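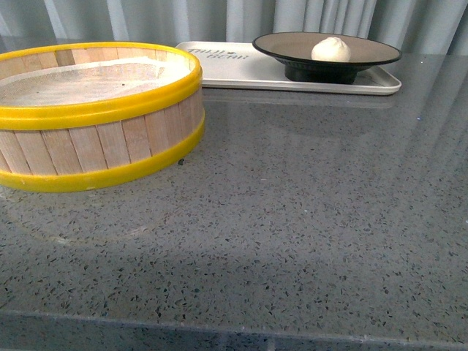
Speaker notes – Collecting kitchen examples at Esenlow (afternoon session, room opens at 2)

Opening. Say hello, wait for the people at the back to find a chair, and thank the Flikthorpe folks for having us again. Say how nice it is to see so many who came to the January meetup. Then go straight into the bun task, while the slide is still up.

The task sounds like nothing at all. There is a steamer, and there is a bun on a dish, and we want the bun to go from one to the other. When we first wrote it on the whiteboard at Surnent I figured we would be finished with it before lunch and on to the teacups. We have now recorded 2,000 tries at it, and I still like watching them, which probably says something about me.

Point to the bun. It's soft, it's domed, and the pleats on top are where a person's fingers want to go. Our early tries all pinched there, every one of them, and the model learned to pinch there too, and then it met a bun whose pleats were smoother and had no idea what to do. So we went back and asked the operators to take it low on the sides for half of the tries. (Pause here, somebody usually has a question about how hard we squeeze. Short answer: we let the operator feel it out, and we keep the ones that leave a dent, marked as such.)

Next, the counter. Look at how shiny it is! You get the curtain folds running down the stone in long pale streaks, and a faint copy of the tray's front edge lying there as well. Our first depth readings were a mess on this surface. There was a fair amount of talk about covering it with a mat, and I was for the mat, I'll admit that. We left it bare in the end, and I've come around, as people do have shiny counters at home and they aren't going to buy a mat for our sake.

Same thought about the steamer. It's round, the rim is bright yellow, and the mesh liner inside has wrinkles toward the back. Please don't smooth the liner. I say this to every new operator and I'll say it to you.

Resets. This is the part I could talk about all day, so keep an eye on the clock. After each try, the operator moves the dish and the steamer a little, and the gap between them should change too. We found a run of 131 tries where the dish had hardly moved, and we took them all out of the training set. It hurt. The list of starting layouts now has 16 entries, and the Vlček tool picks one before each try so that tired people don't have to be creative.

If there's time, tell the story about the cold buns – they get firmer as the morning goes on, and the tries from before the first break don't feel like the ones after it. We write down the time the bun came out of the steamer now.

Questions. Repeat each one into the microphone, the room is wide. The sign-up sheet for trying the operator station is by the door, and shorter folks should ask for the step.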